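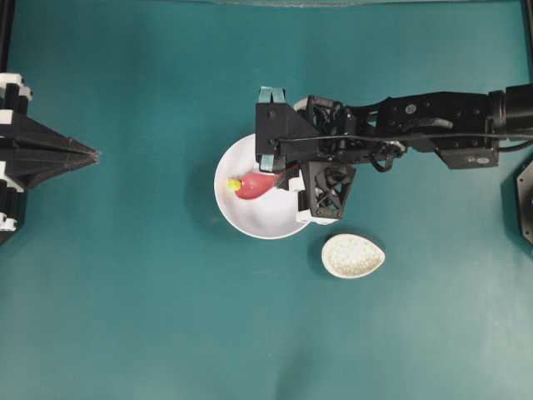 Visit to the Tivcombe handling lab, April 2023

The lab runs two small arms on a shared bench, and our visit was limited to how that one cell is kept in working order. Mpho Motaung, who maintains it, took us through the setup. Kwaku Yakubu handles the control software and joined for the second half.

The bench task is bowl and dish work with toy produce. Loads are low, so wear shows up in the joints and cabling before it shows up in the structure. Motaung's service interval is 2,000 cycles per arm, logged on the Prelleo controller. At each interval the plate screws are checked for torque, the horn screws on the wrist servo are removed and reset with fresh threadlocker, and the finger pads are inspected for glazing.

The fingers on the bowl-side arm are printed in-house. The open lattice saves weight at the wrist and flexes slightly under load. Its weak point is the corner where the struts meet the mounting face. The lab has replaced 13 fingers since December, nearly all with cracks at that corner. A swap takes two screws and is followed by a re-zero of the gripper. Skipping the re-zero leaves the closing position off by enough to tip a light bowl.

Cable routing got the most discussion. The arm cable runs along the outside of the links with a small loop left at the wrist. Too short and it pulls the connector at full rotation; too long and it catches on the linkage. Motaung sets the loop by hand with the wrist at its limit, then clips it. The earlier Romaniuk cable chain was removed – it added drag at the last joint and the position error was visible in the logs.

Yakubu's calibration routine uses touch points on the bench surface and is run after any mechanical work. He also runs it after the bench has been moved, even slightly.

Open items at the time of the visit: a harder filament for the finger mounts, on order from Draresard, and a spare wrist servo for the second arm.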